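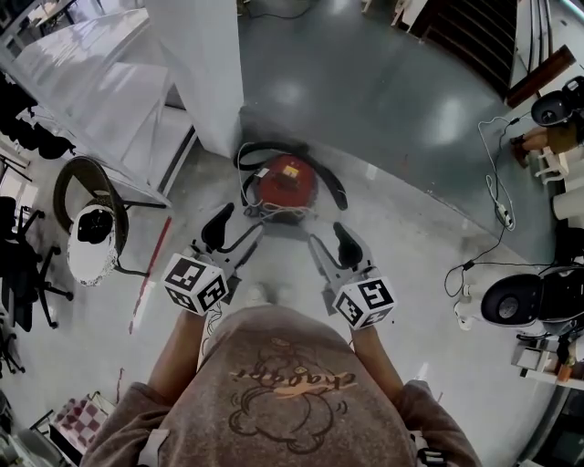

Section 6. Setting up the Hidar hand-held pair

Home Manual Kits Parts Forum Contact
Shares 20 Comments 6

Revised April 7, 2021. Replaces the leaflet that ships in the box.

The seller's leaflet says the kit is "ready in minutes." Plan for a morning the first time. The steps below come from our own use at Sallmont, and where they disagree with the leaflet, follow these. We paid for our kit and owe Gasser, who sold it to us, nothing but a return form.

You need both grippers, the head camera with its strap, the recording pack, and a floor you can clear. The robot arms are a separate purchase. You can record without them, and we suggest you do that before deciding whether to buy them.

Before you put anything on

1. Check the marker cubes. Each gripper carries a white cube with black square patterns, and the software works out where your hands are by reading those patterns. Wipe every face with a dry cloth. If a face is scratched or peeling, stop and ask for a new one. The leaflet claims the system "tolerates wear." Ours lost the left hand over a scuff the size of a fingernail.

2. Check that each cube is tight on its gripper. Hold the body in one hand and try to twist the cube with the other. If it moves at all, tighten it and repeat the calibration in step 8. Movement too small to see will still spoil a recording.

3. Open and close the black fingers by hand. They should meet along the tips and open again without sticking.

Note: Left and right grippers are not interchangeable. Ours came with the same part label on both. Yvette Gosselin put a dab of paint on the left handle and we have had no mix-ups from then on.

Fitting the camera and straps

4. Put on the pack and pull the shoulder straps snug. Walk a few steps and bend at the waist. If the pack slides toward your neck, shorten the straps.

5. Put on the head camera and tilt it down until it takes in both hands with your forearms held out in front of you. The view should include the floor past your fingertips. Hidar recommends a steeper tilt than this. With their setting we saw plenty of our own shirt and lost the grippers each time we reached for anything.

6. Look at the live view on a phone or laptop and move both hands slowly out to the sides. Note where each cube drops out of view. You will work inside those limits, and they are narrower than the drawing on the box suggests.

CAUTION: Your sense of what is beside you gets worse with the camera on. Have a second person in the room for the first session. Do not use the kit on stairs.

Preparing the floor

7. Pick one object and one clear task. We use a canister vacuum cleaner with a hose and a cable, and it's a harder test than the foam blocks supplied. A hose bends, a cable slips out of the fingers, and the body rolls if you pull on it. If you are thinking of paying for this kit to teach a machine household work, try something like that early. The blocks make any gripper look good.

Move loose power cables out of your walking path. Where one has to stay, know where it runs before you raise the grippers, and step over it. Glossy counters and smooth floors throw back the ceiling lights, so try a short take facing each way and keep the direction with fewer dropouts.

CAUTION: Unplug any appliance you plan to handle. The fingers can pinch a cable hard enough to mark it.

Calibrating

8. Stand still with both grippers in front of you, fingers open, cubes in view. Press and hold the button on the right handle until the pack beeps. Stay still until the second beep. If you hear a long low tone, start again.

9. Touch the fingertips of the left gripper to those of the right and hold for a slow breath. The live view should show the two hands meeting. If it shows a gap, go back to step 2.

Note: The leaflet says calibration "lasts all day." Loan Thân checked this in March by repeating step 9 between tasks, and the gap came back after lunch with nobody having touched the cubes. We don't have an explanation and Gasser has not offered one. Repeat step 9 before each new task.

Recording

10. Press the right button once to start. Do the task at the speed you would like a machine to do it, slower than feels natural. Keep your hands inside the limits from step 6.

11. If you drop something, keep recording and pick it up. Mark the take as a recovery afterward in the Geslow software. Do not delete it.

12. Press the button once to stop. Wait for the light on the pack to go steady before you take anything off. Vimala Iyer lost a whole set by pulling the battery early.

Rest your arms between takes. The grippers feel light for the first few and heavy after that.

What the kit does not tell you

The sales page talks about 600 recordings as enough to train a task. We asked which task, on which arm, and with how many failures counted as good, and got a brochure back. Treat the number as advertising until somebody shows you the results. A recording that plays back cleanly only tells you that the tracking held. Whether an arm can repeat it is a different test, and this kit can't run it.

Rosalie Koller thinks the price is fair for the grippers alone. Elfriede Camenzind would send the lot back. Both of them agree that the strap buckle needs replacing, so order a spare with the kit (see Section 2, Parts).

If the pack will not start, or the light blinks after a full charge, go to Section 20, Faults.

Previous Next Top Print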